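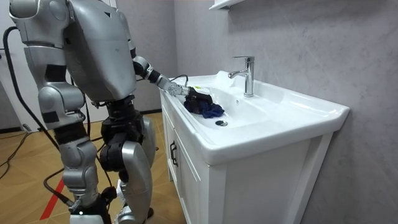 Perer basin-wipe package, trial install at Okimstead, washroom bay. Reported by Phyllis Ellwood for Weerakoon Facilities. The wipe routine ends normally and returns "coverage 100 percent", but the area by the drain is not being cleaned. The hand goes into the left side of the basin with the navy cloth, makes contact on the slope, and most of the stroke is spent there. Result is the same with the basin profile set to Standard or Deep. Please advise before the trial period ends in March.

Status: Open
Priority: Normal
Component: wipe planner / basin profile

Reply from Skilden support
Thanks for the logs. Coverage is calculated from the commanded path, so a cloth that bunches under the palm can still score full marks. Please check the following and report back:
Cloth size set in the profile matches the cloth in use
Cable slack at the wrist, arm at full reach
Basin origin taken from the drain center
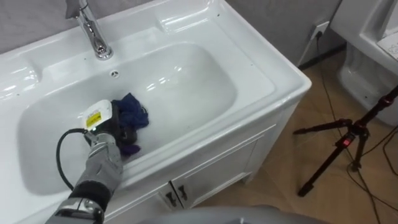 Reply from P. Ellwood
Cloth size was wrong. The profile had the small pad, we use the full cloth. Corrected and restarted. Wrist cable has slack at full reach and does not load the joint. Basin origin had been taken from the overflow hole by the installer – moved to the drain center as instructed.

Ran 14 cycles after the change. 5 stopped short of the drain, all with contact force reported in range. The rest passed by eye. No faults in the controller log, no joint warnings.

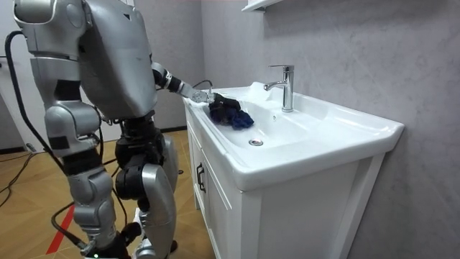 Reply from Skilden support
Force in range with short travel points to the regrasp step. The planner assumes the cloth is flat when it leaves the left slope. If it is bunched, friction goes up and the stroke is cut early without raising a fault. Set regrasp to "every stroke" and lower the contact force one step. Cycle time will go up. The cloth counter does not need a reset; replacement is still due at 3,000 strokes.

Reply from P. Ellwood
Regrasp changed, force lowered. Better on the right side. Residue by the drain is still possible with a "complete" status, head view attached. We can live with the longer cycle, but we can't sign off on a coverage figure that ignores what is left in the bowl. 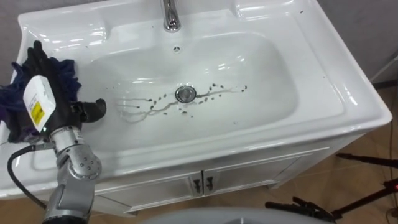
Attachment: bowl with dark specks and grayish streaks by the drain, cloth at left.

Reply from Skilden support
Confirmed as a reporting defect and passed to the planner team. Until a fix ships, turn off auto-complete and have the operator confirm each basin from the head view. Ticket stays open.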